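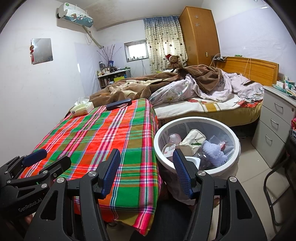 How often should the waste bin in a small study bedroom be emptied?

Once a day where food packaging goes into it, and at every scheduled clean in all other cases. The liner is changed at the same time, even when the bin is only partly full.

Brerkley College of Domestic and Residential Services
Module 2843: Care of Furnished Rooms
Handout 9: The table, the bin and the small bedroom
Module tutor: Heriberto Cáceres
Issued 2020-08-24

Purpose of the session

Students have so far dealt with bed-making, floors and windows. The present handout covers the remaining part of a routine room clean: the surfaces on which occupants leave their belongings, and the container in which they leave their rubbish. Both are the source of most complaints received from residents. The notes should be read before the practical at Handano House, where each pair will be allotted one bedroom.

Students are reminded that the rooms used in the practical are occupied. The rules on entry given in Handout 2 continue to apply.

1. The table in a small bedroom

In a large room a table has one use. In a small bedroom it is desk, dining table, dressing table and shelf together, and it often stands close to the bed. The cleaner will therefore find on it articles that have nothing to do with one another: a pack of tissues at one end, a long case near the far edge, a cup, a charger, post.

Articles on a table are the property of the occupant and are treated as being in use. The procedure is as follows.

Look over the table before touching anything and note where each article lies.
Lift articles singly. Nothing is to be slid across the surface.
Cases, boxes and pouches are moved closed. If one is found open it is left open, and the cleaner works round it.
Return each article to its own place, facing the same way.

Tissue packs require a short comment. Where a tissue has been drawn up ready for use, it should be left as it stands. The hotel practice of folding the first sheet to a point is not followed in residential work. Loose scraps of tissue lying on the cloth are rubbish and may be removed. Paper bearing any writing, however small, is never removed.

2. Table cloths

A cloth protects the table and is easily washed, but it brings some difficulties of its own in a confined room.

Overhang. A cloth laid on a narrow table will often have a corner hanging well below the edge. If this corner falls where people pass or sit, it will sooner or later be caught by a knee or a chair, and whatever is on the table will move with it. The overhang at the end nearest the door should be no more than 300 mm. Any excess is taken up at the wall side or turned under.

Pattern. Checked and plaid cloths are widely used in residences since they stay presentable between washes. The same quality makes them harder to inspect. On a cloth with large blocks of orange-red, green and brown, a tea stain in a brown block can be missed entirely by a person standing over it. Students should bend down and look along the surface towards the light, and then pass a clean dry hand over the whole cloth. Crumbs are felt more readily than they are seen.

Straightness. A striped or banded edge shows at once whether a cloth has been laid true. Where there is a broad band along one side, this should run parallel with the table edge for its full length. Where there is none, work from the hem.

Washing. Strong colours are washed separately for the first few washes. Cloths at Handano House are changed weekly and go to the laundry in the green bags. They are shaken into the bath or out of doors, never over the bedroom floor.

3. The waste bin

Position. The bin should stand within reach of a person sitting at the table, and clear of the route from door to bed. Beside the end or long side of the table is usually satisfactory. Under the table is not recommended, as the bin is then kicked and items dropped towards it tend to miss.

Lining. The liner should be large enough to fold over the outside of the rim all the way round. A liner that only just reaches the rim slips down under the first heavy item, after which the bin itself has to be washed. Translucent liners are preferred for bedrooms, as the contents can be checked without being handled. Some round bins have a separate rim or ring that grips the liner; where one is fitted, it is lifted off, wiped underneath and pressed back after the new liner is in place.

Contents. The usual contents of a bedroom bin are light and bulky: plastic cups and lids, sweet and snack wrappers, paper packets, tissues. They fill the bin long before they weigh anything. They must not be pressed down by hand. Sharp objects are found in bedroom bins more often than might be expected, and gloves are worn whatever the liner appears to hold.

Articles placed in the bin are regarded as discarded. There is one exception. If the bin contains something that does not look like rubbish, for instance a soft toy, a trinket or an item still in its clear packaging, the bag is tied, labelled with the room number and held in the store until the following day. Two such articles were reclaimed by residents last December.

4. Order of work

Knock, announce and enter. Open the window.
Empty the bin, tie the liner and place it outside the door.
Wipe the bin inside and out, including beneath the rim. Fit the new liner.
Change gloves.
Attend to the table as in section 1, then the cloth as in section 2.
Make or straighten the bed.
Clean the floor, moving the bin and returning it.
Close the window unless the occupant has asked otherwise.

The bin is dealt with before the table so that scraps gathered from the cloth have a clean liner to go into. The change of gloves between the two is assessed in the practical, and its omission is counted as a serious fault.

5. Preparation for the practical

Students should bring an apron, two pairs of gloves and the Drinum cloths issued at enrolment. Liners are supplied. Chapter 2 of the Warrier manual should be read in advance, with particular attention to the pages on lifting and replacing personal effects.

Each pair will submit a single written record of the room, signed by both members, before leaving the building. Queries about room allocation should be addressed to Heriberto Cáceres through the module office.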